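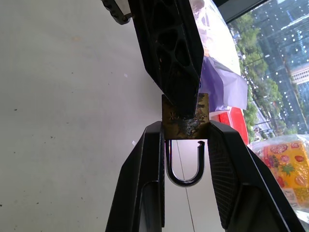 Petit cadenas en laiton, corps rectangulaire marqué par l'usage.

Plaka 484 – Armoire de consignation murale
Fabricant : Werkex
Réf. 2405-P

L'armoire Plaka 484 regroupe les cadenas, moraillons et étiquettes nécessaires à la consignation des énergies électriques et pneumatiques en atelier. Fixation murale par quatre points, charge admissible indiquée sur la plaque intérieure. Le modèle remplace la série Belay, dont les crochets restent compatibles.

Caractéristiques
Corps : tôle d'acier pliée, peinture époxy
Hauteur : 484 mm
Porte : pleine, ouverture à 180°, réversible
Fermeture : moraillon pour cadenas, anse de 6 mm maximum
Tablettes : 2, réglables sans outil
Usage : intérieur, locaux secs

Contenu livré
Armoire, deux tablettes, barre à crochets, visserie pour mur plein. Les cadenas ne sont pas fournis. Pour cloison creuse, prévoir des chevilles adaptées – non incluses.

Entretien
Dépoussiérer les cylindres à l'air sec puis lubrifier au graphite. Ne pas employer d'huile, qui retient les poussières métalliques. Un cadenas dont l'anse présente du jeu doit être retiré du service et sa clé détruite.

Accessoires
Kit disjoncteurs Voltine, réf. 3934-V
Barre à crochets supplémentaire, réf. 2405-B
Jeu d'étiquettes « Ne pas manœuvrer », français et italien

Contact technique : Italo De Luca
Fiche mise à jour le 17 mai 2026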